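Servicio de Orientación al Consumo de Vistura
Área de hogar y textiles

Evaluación de producto: desfibrador eléctrico Iline para prendas de punto

Publicado el 2024-06-20

El presente informe recoge la valoración del desfibrador eléctrico Iline, destinado a la eliminación de bolitas y fibras sueltas en jerséis, mantas, bufandas y otras piezas de punto. La solicitud partió de la delegación de Skatitz, que venía recibiendo consultas sobre este tipo de aparatos desde el mes de febrero. El servicio adquirió la unidad en un comercio abierto al público y no mantiene relación comercial con el fabricante.

Contenido y puesta en marcha

La caja incluye el aparato, un cabezal de repuesto, un cepillo de limpieza, el cable de carga y un folleto de instrucciones. El folleto está redactado con claridad, si bien la advertencia relativa a los botones y las cremalleras figura en la última página y en un cuerpo de letra inferior al del resto. Se recomienda leerla antes del primer uso.

La primera carga completa requirió casi 100 minutos. El indicador pasa de rojo a blanco al finalizar, pero no informa del nivel restante durante el funcionamiento, carencia que se aprecia sobre todo al tratar piezas grandes. El aparato no puede utilizarse mientras está conectado a la red.

Comportamiento según el tejido

La evaluación se llevó a cabo con 11 piezas de uso doméstico, todas ellas lavadas previamente y secadas en horizontal. En el punto de algodón de trama cerrada el resultado fue satisfactorio desde la primera pasada, con la rejilla regulada en su altura intermedia. En las mezclas acrílicas fue necesario repetir la operación en codos y puños, donde las bolitas se encuentran más adheridas.

La lana fina exige mayor cautela. Con la rejilla en la posición más baja, el cabezal enganchó un hilo en una chaqueta de canalé; el daño fue leve y pudo repararse por el revés con una aguja. A partir de ese momento se trabajó siempre con la altura máxima, y no volvió a producirse ningún incidente. El servicio entiende que el fabricante debería suministrar el aparato ajustado de origen en esa posición.

En los puntos calados y en el ganchillo abierto no se aconseja su empleo. El folleto los admite con carácter general, criterio que este servicio no comparte.

Ergonomía y ruido

El mango resulta cómodo y admite el uso con cualquiera de las dos manos. El interruptor, en cambio, se acciona con facilidad de manera involuntaria al guardar el aparato en un cajón, y carece de bloqueo. El ruido es agudo y constante, aunque permite mantener una conversación en la misma estancia.

El depósito de fibras es reducido. En el caso de una manta de sofá hubo que vaciarlo en varias ocasiones, y la tapa obliga a ejercer cierta presión para volver a encajar. La limpieza de las cuchillas con el cepillo suministrado es sencilla.

Comparación con el modelo Sowa

El servicio ya había examinado el desfibrador Sowa, de precio algo inferior y alimentado por pilas. El Sowa dispone de un depósito más amplio y de bloqueo en el interruptor. El Iline mantiene mejor la velocidad en tejidos gruesos y su rejilla ofrece una regulación más precisa. Para un uso ocasional sobre prendas de algodón, cualquiera de los dos cumple su función. Quien trate con frecuencia prendas de lana encontrará más adecuado el Iline.

Garantía y repuestos

Los cabezales se venden por separado y estaban disponibles en el momento de la consulta. El plazo de devolución ofrecido por el comercio es de 30 días con el embalaje original. La atención telefónica respondió a las preguntas formuladas, salvo la relativa a la sustitución de la batería, que quedó pendiente de contestación.

Valoración: cuatro puntos sobre 5. Se aconseja su adquisición con las reservas señaladas respecto de la lana fina y los tejidos calados.

Recomendaciones de uso

Conviene extender la prenda sobre una superficie firme y lisa, alisar cada zona con la mano libre y avanzar con movimientos circulares cortos, sin apretar. Los bordes, las costuras y las etiquetas deben evitarse.
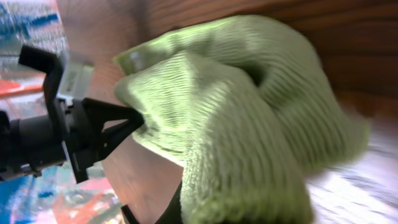
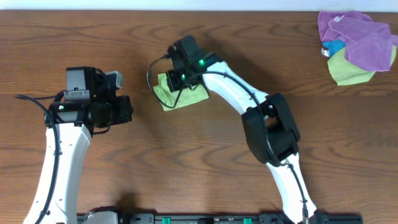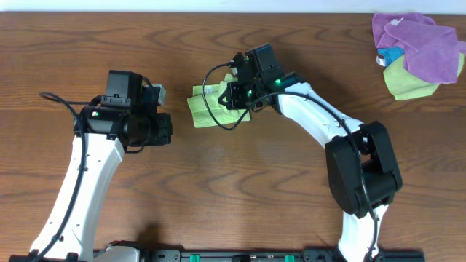 Setareh Jafarzadeh: Agradezco la advertencia sobre el canalé, pues a mí me ocurrió lo mismo con un jersey de lana merina y la rejilla en la posición baja. Quisiera añadir que el cabezal de repuesto venía en mi caso con la rejilla ligeramente floja; la tienda lo cambió sin objeciones. ¿Tiene previsto el servicio publicar la respuesta del fabricante acerca de la batería?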